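Section 3: Getting your ingredient bin and scoop ready

Before you fill anything, do give yourself a quarter of an hour with the Plova bin and its scoop. It is tempting to tip the flour straight in the moment the box is open, and we quite understand, but a little care at this stage will save you a good deal of fuss later on.

3.1 Washing for the first time

1. Take the bin and the scoop out of their wrapping and peel off any labels. If a label leaves a sticky patch, rub it with a drop of cooking oil on a soft cloth and leave it for a few minutes before washing.
2. Fill the sink with warm water, no hotter than 44 °C, and add a small squirt of washing-up liquid.
3. Wash the bin inside and out with a soft sponge, paying attention to the corners and the underside of the rim.
4. Wash the scoop separately, and run the sponge well into the place where the handle meets the bowl.
5. Rinse both thoroughly and dry them with a clean tea towel. Then leave them out in the air for an hour or so -- overnight is better still if your kitchen is on the damp side.

Caution: Please don't use scouring pads or gritty cream cleaners. They scratch the plastic, and fine flour settles into the scratches and is a nuisance to shift.

3.2 Choosing a spot

Stand the bin on a flat, steady surface, away from the hob and out of strong sunlight. Try the scoop in it while it is still empty. Lay it lengthways along the floor of the bin, with the handle towards you, and see whether you can pick it up comfortably without knocking your knuckles.

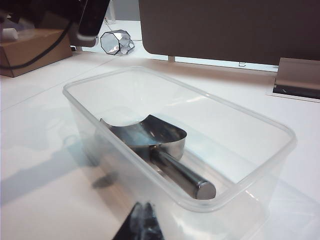
If it feels awkward, turn the bin round or move it a little nearer the front of the worktop. Left-handed cooks often like the handle pointing to the other corner, and there is no wrong way about it.

3.3 Filling

1. Check once more that the bin is completely dry.
2. Lift the scoop out and put it somewhere clean.
3. Pour the ingredient in slowly, keeping the bag low so that you don't raise a cloud. The bin takes up to 3000 g of plain flour.
4. Level the top gently with the back of the scoop.
5. Fit the lid, pressing each corner down in turn.

Note: Sugar and rice are heavier than flour, so a full bin of either is best lifted with both hands.

Caution: Keep one scoop for each ingredient, particularly if anybody in the house has an allergy. Spare scoops are listed under part number 163 at the back of this guide.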